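Osdale showroom floor reopens with new lounge layout

20/01/2013

The ground floor room at the Osdale site is back in use after a refit of the seating area, the window side and the lighting circuits. The work was carried out by Plattner, with furniture supplied through Plutix. The floor area of the lounge section is unchanged at 400 square feet.
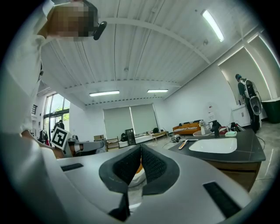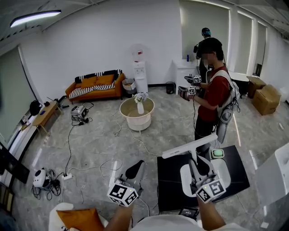

Orange sofa with the black-and-white striped blanket, in this view and the next. 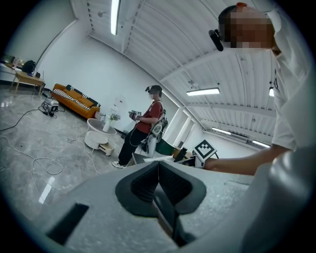
Prurnau, which runs the sister site, wrote in to say that the same sofa model had been in its own lounge since April and that the covers should be ordered in pairs, as a single replacement does not match the older fabric after washing. The Prurnau office also asked that side tables in both buildings be kept to one height, so that pieces can be exchanged between sites without new glides.

Both points have been passed to Plattner. The purchasing list now shows covers in sets of two, and the table height will be fixed before the next order goes out.

The sofa stands at the wall, with a white water dispenser and a wastebasket beside it. The round beige side table has an open lower shelf and is used for flowers. It can be moved by one person and should go back to the middle of the floor at the end of the day. Blankets and cushions stay with the sofa and are not to be taken upstairs.

Gray roller blinds are fitted at the large windows on the far side. They are operated separately and may be set at different heights. Users are asked to pull the cord straight down. Side loading was the cause of most faults with the previous set, and spare brackets are no longer stocked.

The ceiling fixtures are now on two switches. The switch nearest the door controls the row above the lounge, and the second controls the remainder. Replacement tubes are held in the ground floor store.

The gray marble tile was cleaned and resealed in sections during the refit. Felt pads are required under all movable furniture. Rubber feet mark the sealer and should be reported if found. Heavy items, defined for this floor as anything over 600 pounds, need a spreader board and prior notice to the site office.

Room hours are 8 to 9 longer-term bookings per week plus open use when the calendar is clear. Requests go through the Osdale front desk. A revised floor plan will be posted next to the door once the table order is settled.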